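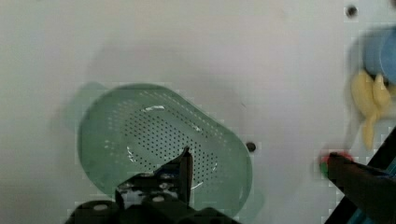

Última modificación: 26 de julio de 2020

Recetario de Abu Hammour. Informe de avance para Restbridge
A la atención de Barry Bellamy
Redacta: Karim Srour

Barry, va el informe con el formato corto que acordamos. Escrito con prisas, entre una entrevista y la siguiente, perdona lo telegráfico. El detalle de gastos va en hoja aparte.

Dónde estamos

Grabaciones: terminadas salvo repescas. 104 recetas recogidas. Transcritas y revisadas, casi 70. El resto están en audio o en notas a mano, algunas muy malas (las mías sobre todo).

El libro queda en 4 capítulos: pan y masas, legumbres, verduras de temporada, conservas y encurtidos. Los dulces al final no forman capítulo propio, los repartimos. Nabil Smadi no está de acuerdo y quiere que conste. Consta.

Los capítulos de pan y de legumbres tienen texto completo, falta la corrección de estilo. Verduras va por la mitad. Conservas, atrasado, ver más abajo.

Entrevistas

Desde marzo todo por teléfono, como ya avisamos. Más lento y bastante peor para lo que hacemos. Una persona que cocina de memoria no dice cuánta agua pone, lo enseña. Por teléfono: "la que pida". Hemos tenido que llamar varias veces a las mismas casas para sacar una cantidad o un tiempo de remojo, y hay quien ya se ríe cuando oye la voz de Fares.

En junio retomamos algunas visitas, en patio y con distancia. Se nota muchísimo en el material. La receta de hojas de parra la teníamos en ocho líneas y ahora ocupa página y media, con el pliegue bien explicado y con la discusión entre las dos cuñadas sobre si el limón va dentro o al final. Lo dejamos todo, las dos versiones.

Para quien lea esto en Restbridge y no esté al tanto: Fares Tannous hace las entrevistas, Fares Sleiman prueba las recetas en cocina. En las actas de primavera aparecen los dos como "Fares" a secas y hay párrafos que no se entienden. Corregido a partir de mayo.

Pruebas de cocina

Regla: no entra en el libro nada que no se haya cocinado siguiendo el texto escrito, sin llamar a la casa a preguntar. Si hay que llamar, el texto está mal y vuelve atrás.

Legumbres, bien. Casi todo salió a la primera o con retoques de sal y de tiempo. Problema general con los garbanzos, los de ahora piden menos remojo que los que recuerdan las señoras mayores y algunas recetas salían pasadas. Ponemos nota al principio del capítulo en vez de tocar receta por receta.

Pan, regular. La harina cambia mucho según donde se compre. Sleiman propone dar la textura de la masa y no solo el peso del agua, me parece bien pero obliga a reescribir. Lo hace él en agosto.

Encurtidos: aquí el retraso. El pepino y el nabo necesitan semanas de reposo y empezamos tarde porque la cocina estuvo cerrada en primavera. No se puede acelerar. Además hubo que tirar una tanda de berenjena rellena, quedó blanda. Sospechamos del hervido previo (demasiado largo) o de que no escurrió suficiente tiempo con peso encima. Se repite con las dos variables por separado. La receta original dice "una noche" y habrá que averiguar qué noche, si de invierno o de verano.

Seguridad alimentaria en conservas. Pedimos revisión externa de las proporciones de sal y vinagre antes de publicar. Esto no estaba en el plan inicial y creo que debió estar. Coste pequeño, lo cubrimos con lo no gastado en viajes.

Idioma y edición

Se mantiene la edición bilingüe, árabe y español. Nabil lleva el árabe. La discusion de estos meses ha sido con las medidas: en muchas casas se mide por vaso de té, por puñado, por "el plato hondo de mi madre". Decisión tomada: la medida de la casa en el texto, gramos o mililitros en el margen. Queda más feo y más útil.

Nombres de las familias. Cada receta lleva el de quien la contó, si quiere. La mayoría quiere. Las que no, van con el barrio o la calle. Un caso complicado: misma receta de lentejas con acelgas, dos casas vecinas, cada una dice que la otra la copió. Publicamos una sola con ambos nombres en orden alfabético y ya veremos.

Permisos firmados: quedan 2 pendientes, las dos personas están fuera y firman cuando vuelvan. Si no vuelven a tiempo las recetas salen sin nombre.

Imprenta

Brondorel nos mantiene el precio del presupuesto de enero hasta final de año. Buena noticia, no lo esperábamos con el papel como está. Condición: archivos cerrados en diciembre. Piden también decidir ya entre tapa dura y rústica. Yo voto rústica con solapas, un libro de cocina se tiene que abrir sobre la mesa y la tapa dura barata no abre bien. Necesito tu respuesta en esto, Barry, es lo único urgente del informe.

Archivo y programa

Las fichas están todas en Iminer. Funciona bien para buscar por ingrediente, mal para exportar. Nos perdió los acentos en una exportación y Nabil pasó una semana entera arreglándolo a mano. Desde entonces copia de seguridad en texto plano cada viernes. Los audios en dos discos, uno en la oficina y otro en mi casa.

Queda abierto qué pasa con los audios cuando acabe el proyecto. Varias familias han pedido copia de las grabaciones de sus mayores y se la estamos dando sin esperar a nada. Para depositar el conjunto haría falta un permiso distinto del que firmaron. Preparo propuesta para el próximo informe.

Dinero, muy resumido

Viajes: muy por debajo de lo previsto, es evidente el motivo.
Teléfono: por encima.
Ingredientes: por encima, por las repeticiones. El aceite se lleva una parte que no habíamos calculado bien.
Transcripción: según lo previsto, pero viene más carga en otoño.
Pido pasar el sobrante de viajes a transcripción y a la revisión de conservas. El total no cambia.

Riesgos

Que vuelvan a cerrar la cocina. En ese caso Sleiman prueba en su casa lo que se pueda, pan y verduras sí, encurtidos en cantidad no.
Que el capítulo de conservas no llegue. Alternativa: sale más corto, con lo probado, y el resto se cuelga en la web más adelante. Preferiría no hacerlo, es el capítulo por el que más pregunta la gente.

Lo siguiente

Agosto: reescritura del pan, segunda tanda de berenjena, cerrar verduras.
Septiembre: lectura del borrador con las familias, por grupos pequeños si se puede y si no por telefono.
Octubre y noviembre: corrección, maqueta, índice por ingredientes en los dos idiomas.

Adjuntos: hoja de gastos, muestra del capítulo de legumbres (sin corregir), presupuesto de Brondorel con las dos opciones de tapa.

Karim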